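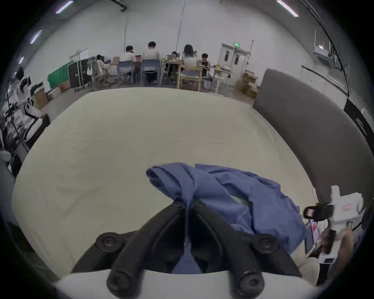
Kodberg Ledger Export

Kodberg reads a folder of supplier invoices and writes one CSV file that a small firm can load into its bookkeeping package. It runs from the command line and makes no network calls.

Contents

samples/ holds 1,115 invoices in PDF form, with supplier names replaced by codes.
labels.csv holds the date, net amount, tax and total for each invoice.
rules/ holds the account mapping, one file per chart of accounts.

Of the samples, 728 have a single tax rate. The others have mixed rates or no tax line at all.

Usage

kodberg export --in invoices --out ledger.csv --rules rules/default.txt

Use --strict to stop at the first invoice whose lines do not add up to its total. Without it, the row is written with status CHECK and the run continues. A batch is limited to 600 files. Split larger folders by month.

Known issues

Credit notes are read as positive amounts when the minus sign follows the number.
Invoices longer than 3 pages lose the carried-forward subtotal.
Only US dollar and pound amounts are parsed.

Maintainers

Morag Ogilvie (parser), Calum Buchanan (rules and labels). Send label corrections to Calum with the row number from labels.csv.

Last updated 5 January 2022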